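Skip to content | Home | Archive | Threads | Members | Log in

[shared-builds] Re: Two arms, one table: which sorting order?
Alina Bogdan, Sun 5 January

On the list, Zoila Carhuamaca wrote:

> I have read your parts list and I do not see a second controller. Do
> both arms run from one machine? And why do you keep the bins so far
> apart? With my single arm I lose most of my time on long moves, and
> I would put everything as near to the base as possible.

Dear Zoila, dear all,

Thank you for the questions. Yes, both arms run from one machine. I tried two in the beginning, but the clocks did not agree, and I spent many evenings looking for a fault in the wiring that was never there. Now there is one process called Penum which gives the turns, and a small script, Hondow, which writes the log. The log is plain text, so anybody here can open it.

About the bins: I keep one on each side so that each arm has its own place to put things down. The middle of the table is shared, and only one arm may enter it. The basket with the yellow fruit is the difficult part, for it is standing exactly in the shared zone. I had to set the entry height 20 mm higher than I wished, and the speed there is limited to 200 mm per second. Outside the zone it may go faster.

The last run has 393 lines in the log. Most of them are waiting lines, which I am not proud of. The arm on the left asks for the zone, does not get it, and asks again after 20 milliseconds. I think this should be a queue, but I did not write a queue before and I would be glad for advice.

Peppers, yellow fruit and bins at the shared table:

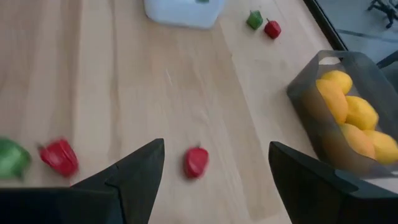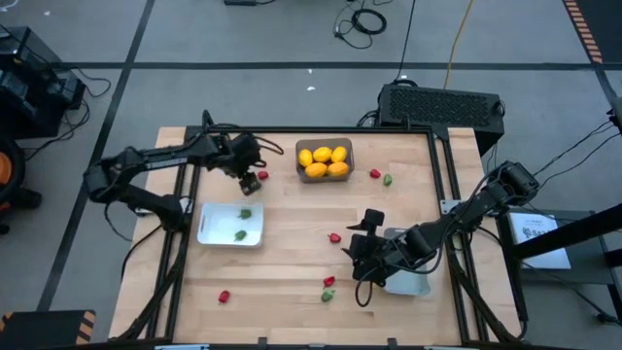
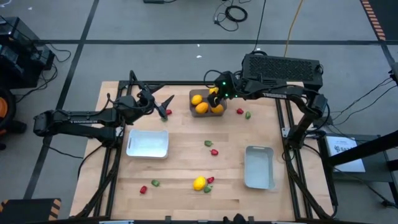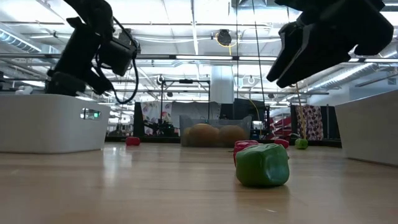

Zoila thinks that I should forget the queue for now and give the middle to one arm only, with the other arm working just at its own side, and that most of the waiting lines would disappear by themselves. She may be right. My worry is that a pepper which rolls over the border then belongs to the wrong arm, and there is no rule for handing it across. If somebody has solved this with a simple rule, please write it to the list and not only to me, so that it stays in the archive.

One more small thing. The bracket drawings from Smits are in the files section, in millimeters. Please check the hole distance against your own rail before you drill. My first pair did not fit and I had to make them again.

With kind regards,
Alina

Previous message | Next message | Reply to list
Contact the list owner | Copyright Famska Shared Workshop | Back to top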